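Bastport Refurbishment Network
Member Forum > Equipment and Services > Reviews and Procurement

Thread: Rirnico disassembly and memory handling cell, evaluation notes and request for comment

Posted by: ttavares_ops
6 Sep 2023

Members have asked for a written account of our evaluation of the Rirnico cell. I am posting it here so that replies stay in one place. My name is Thaís Tavares and I manage intake and rework at the Bastport site.

The product under review is the Rirnico desktop service package. As quoted to us, it consists of one arm, a gripper, a fixture plate printed to the buyer's part list, the control software, and 30 days of remote support. Installation is billed separately. Szewczyk is the distributor for our region and handled the loan agreement.

Our interest is limited to one task. We receive office desktops in batches of mixed age, and memory modules must be removed, sorted, tested, and either returned to a machine or sent to parts stock. It is repetitive work and our staff have asked that it be rotated more often. We wished to learn whether a cell could take the larger share of it.

The evaluation used 200 towers over the loan period. All were opened by hand before being placed at the cell. The package does not remove side panels, and the distributor was clear on this point from the start.

Findings to date:

Removal of modules from the slots was acceptable. Insertion was less consistent. The cell stopped and requested assistance more often on insertion than on removal, usually with older cases where cables crossed the memory area. Setup for a new case model took a trained operator 50 minutes, and an untrained one most of a shift. No boards were damaged. One latch was broken, and we could not establish whether it had been cracked on arrival.

We have not made a purchasing decision. Comments from sites that have used this package or a comparable one are requested.

Posted by: northbench_repair

Thank you for the detailed report. Our site reviewed the same package in June and declined it.

The reason was setup time. We rarely see more than a handful of identical machines in one delivery. If each model requires a fresh round of position teaching, the operator is occupied for longer than it would take to pull the memory by hand. The quotation we received did not mention this, and it came to light only when we asked for a demonstration on our own stock.

I would also ask how the 200 towers were selected. If they came from one corporate return, the result would not carry over to a site such as ours.

Posted by: ttavares_ops

The question is a proper one. The towers came from three returns and were mostly of two case families. I agree that this favors the cell. A site with greater variety should expect a poorer result than ours.

Posted by: Gamo_user_4

We operate the Gamo bench unit, which is sold for similar work, and can offer a comparison.

Gamo uses a smaller arm and supplies a universal tray in place of a printed plate. The tray is convenient on the first day and a nuisance afterward, as modules of different heights do not seat in it the same way. We eventually cut foam inserts. The Rirnico approach of printing a plate to the part list seems better in principle. Would the original poster confirm whether a replacement plate can be ordered singly, and whether the files are released to the buyer?

Posted by: ttavares_ops

Replacement plates may be ordered singly. The files are not released under the standard agreement. Szewczyk informed us that they can be licensed for an additional fee, which we did not pursue.

Posted by: l.hadley_compliance

I must register a disagreement with the general direction of this thread.

The discussion has dealt with time and convenience. It has not dealt with static protection or with the handling of drives. In many of our member sites a returned tower still contains its storage when it reaches the bench. Under the network handling policy, drives are to be removed and logged before any other component work begins. A cell that works on memory while a drive remains in the case would place the site out of compliance, whatever its success rate.

I ask that the original poster state whether drives were present during the evaluation.

Posted by: ttavares_ops

Drives were present in part of the evaluation. The policy permits this where the work area is access controlled and the tower has already been entered in the custody log. Both conditions were met. I accept that the point should have appeared in my first post and I will include it in the written report.

On static protection, the distributor supplied a grounding kit and our technician verified the bench connection at the beginning of each shift. The records are available to members on request.

Posted by: l.hadley_compliance

I have read the relevant section again and agree that the exception applies as described. My view remains that the exception was written with human technicians in mind and should be revised before any site makes a permanent installation. I will raise it with the policy office.

Posted by: northbench_repair

May I ask for a photograph of the working position? The brochure shows a very tidy case with no cabling, and it is difficult to judge clearance from that. Our concern is the space between the power supply leads and the memory slots.

Posted by: ttavares_ops

A photograph from the evaluation is attached. The tower is laid on its side, and the fixture plate stands to its left on the bench. Members will note that the cabling was left as received.
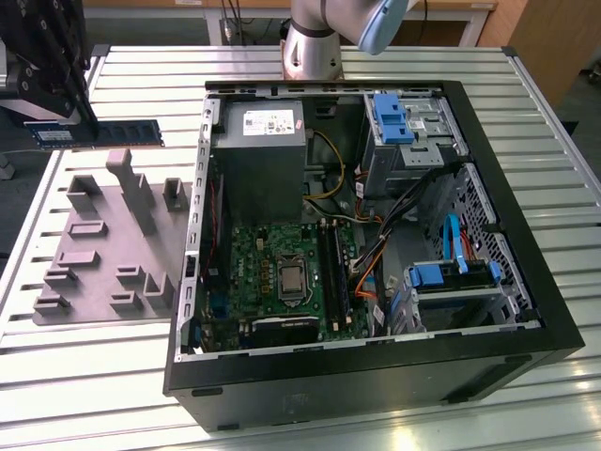

Gripper holding a blue RAM module above the fixture plate, with the open tower alongside.

The cable bundle coming down from the power supply is typical of the older family in our sample. We did not tie cables back during the first half of the evaluation. In the second half we permitted one tie per case, and requests for assistance fell noticeably.

Posted by: northbench_repair

That is helpful. The cabling resembles what we receive. I would not be comfortable with insertion under those conditions without a tie, and the labor for tying should then be counted against the cell. Our position on the purchase is unchanged, although I think better of the plate than I did.

Posted by: Gamo_user_4

I take a different view on the tie. Our technicians dress cables as part of the opening step in any case, so the added labor is very small. A site that already does so would lose nothing.

One caution on the slatted bench surface. We use a similar one, and small screws find their way into the grooves. We placed a mat under the tower and have had fewer stray parts since.

Posted by: parts_desk_south

Our site is considering the lease option and not the purchase. Szewczyk quoted a minimum volume of 70 towers per week, below which a standing charge applies. Has any member been able to negotiate this figure? Our intake is uneven and we would fall under it in slow periods.

Posted by: ttavares_ops

We were quoted the same minimum. We asked for a monthly average in its place and were told that this would be considered upon signature of a longer term. I would advise obtaining any such undertaking in writing before the loan unit is delivered.

Posted by: parts_desk_south

Understood. We will submit the request in writing and report the answer in this thread.

Posted by: forum_moderator_2

Members are reminded that quoted prices may not be posted in the open section. Two figures have been removed from an earlier reply at the request of the poster. Questions on the custody log exception should be directed to the policy office and not continued here.

The thread remains open for comments on the Rirnico and Gamo products.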